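4. The open day

4.1 Setting and visitors

The demonstration took place over one afternoon in July at the Mirberg site, which is a grand name for a rented floor above a tile showroom. We had planned for a modest turnout and printed 33 feedback cards. By two o'clock we had 54 visitors and a shortage of pencils. Most came from the neighborhood, a few came from Gerau, which had lent us the second arm and wanted to see what we had done to it, and one had plainly come in to ask about tile.

Visitors were walked through three stations in whatever order they liked. The first was the folding cell, where the Hivelero controller drives a pair of arms through a towel fold. The second was a table of parts that people could pick up. The third was the teaching corner, in which a visitor performed a household task by hand while a head camera recorded it, and then watched the recording replayed with the hand tracks drawn on top. We expected the folding cell to be the main attraction and gave it the good lighting. The teaching corner had the longer line from the first half hour onward.

4.2 What people said to the arms

Visitors talked to the machines constantly, although neither arm has a microphone and a sign said so. The talk was mostly encouragement. When the fold came out crooked, which it did often, the usual response was sympathy, and two visitors straightened the towel themselves before the operator could reach the stop button. We have since moved the barrier back. Our earlier lab study (Section 3) found that people rated a slow arm as less capable. The open-day cards lean the other way. Slow was "careful," and fast was "showing off." One card says only "it tries," with the word underlined, and we were unable to code it under the scheme we had spent most of the spring agreeing on.

Children under about ten stood closer than anyone else and asked the harder questions. The most frequent was whether the robot minded. The second most frequent was what happened if it dropped something, and at this station we were able to provide regular answers.

Nadiia Marchuk ran the folding cell and kept a log of every stop. Seven stops were triggered by software, and all of those were false alarms from the light curtain, which had been mounted at the exact height of a swinging handbag. The remaining stops were manual and were made at her discretion. Her notes give reasons such as "sleeve," "other sleeve," and "man explaining it to his wife with his arm inside." No one was touched by a moving arm at any point. We report this with some relief and do not claim it as a finding.

4.3 The teaching corner

Participants at the third station were asked to do one short task in the way they would do it at home. Alcides Nogueira wrote the instructions, and the first draft ran to two pages. The version used on the day was a single line: "Do it as if we weren't here." This turned out to be hard advice to follow with a camera strapped to one's forehead and a dozen strangers waiting for a turn. People who claimed to fold laundry without looking suddenly looked at every corner. One man thanked the towel.

The effect is visible in the data. Recordings made by first-time visitors contain long pauses in which the hands are up, ready, and doing nothing at all. Our segmentation model, trained on the calm and slightly bored movements of graduate students, tended to label these pauses as the start of a grasp. It then waited for the grasp, as did we. The same trouble appears in recordings made in ordinary homes, where there is no audience to blame. Figure 4 gives a case from the home set that the model found especially tempting.

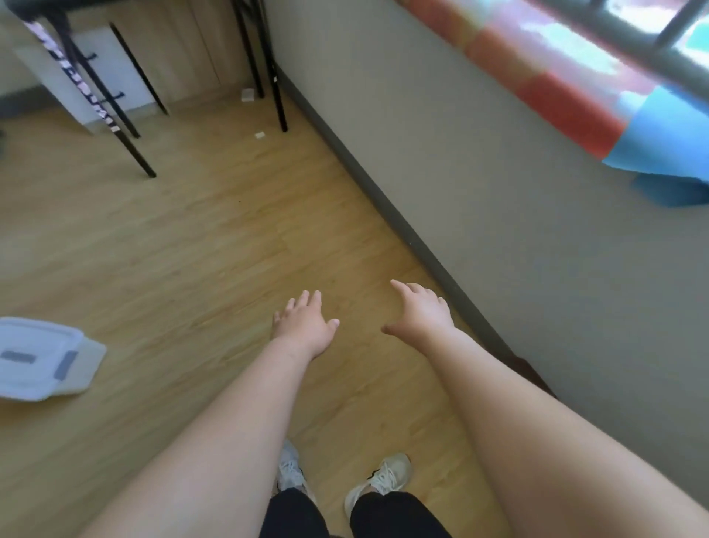

Figure 4. Both hands open above bare floorboards. Nothing is held.

Hesitation of this kind was treated as noise in our first pipeline and trimmed off before training. After the open day we put it back. Visitors who watched their own replay pointed to the pauses more readily than to any other part of the motion, and could often say what they had been deciding. A typical explanation was that they had been picking which side to lift first. A less typical one was that they had been wondering whether they had locked the car. The hand tracks do not separate the two, and we see no prospect that they will.

We therefore added a "ready" label to the annotation guide, covering any stretch in which the hands are open, near a work surface, and not in contact with an object. Annotators took to it quickly. They also took to arguing about it, mostly over where ready ends and reaching begins, and the Tomoana annotation tool, which allows comments of up to 200 characters, preserves the quarrel in installments.

4.4 Limits

An open day is a poor experiment. Visitors chose themselves, talked to one another in line, and filled in their cards next to a plate of cookies. We ran out of cards well before we ran out of people, so the opinions of the later arrivals survive only as remembered by the staff, who were tired by then and wanted the opinions to be good. The tile customer did fill in a card and gave us the top score in every category, including two that applied to a station he had not visited. We left him in.

The arms also behaved better than usual in the first hour and worse than usual in the last. The room had warmed up, and the towel had been handled by a large share of the neighborhood and no longer hung the way it had in the morning. We swapped it for a fresh one near closing time. The fold improved at once, to applause, which the operator accepted on behalf of the towel.

For the next visit we intend to print more cards, place the light curtain above handbag height, and give the teaching corner the good lighting. Gerau has asked for its arm back in the meantime.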